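How to apply for the household support payment in Cikside

If you've been putting off your application because the form looked frightening, pour yourself something warm and let's go through it together. I helped my mother with hers last July and then did my own, and both times the hardest bit was finding the right papers in the right drawer! Once they were on the table, the rest was mostly typing.

First, check that you fit. You need to live in Cikside, and your household income after tax has to be under 2000 a month. Pensions count toward that, and so do wages and any rent you take in, but child support doesn't (my mother was sure it did, and nearly gave up over it). The payment itself is 770, sent in 2 parts, and you won't have to pay any of it back.

Next, open the benefits Finder on the town website and put in your street and the number of people at home. It will suggest everything you might be able to get, sometimes a rather long list, so scroll down until you see "Household support" and press Start. 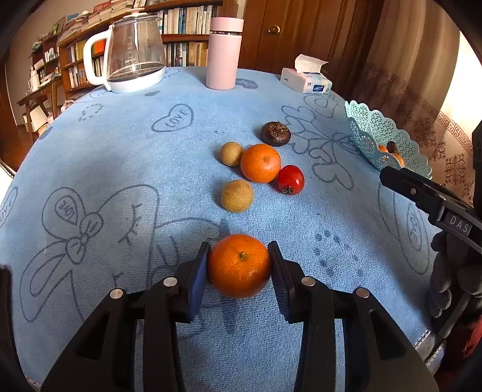 Gather your proof of income before you go any further, as the form logs you out when you leave it sitting and you'll have to start over. You want your last pension letter or pay slips, a rent or utility bill, and your bank details. Spread them out somewhere roomy, like the kitchen table. If yours has a busy cloth on it like this blue one, with its hearts and flower outlines, and a few mandarins and a persimmon sitting out, push the fruit well to one side so your letters stay clean and you can find the small print.

Now fill in the income page. Use the amount that reaches your bank, and if it changes from month to month, add up the last few and take the average. Being off by less than 50 is fine, they'll write to you if they want more detail.

If you'd sooner do it on paper, the help desk on Kozma Street has forms and will make your copies for free.

Last updated 20 March 2022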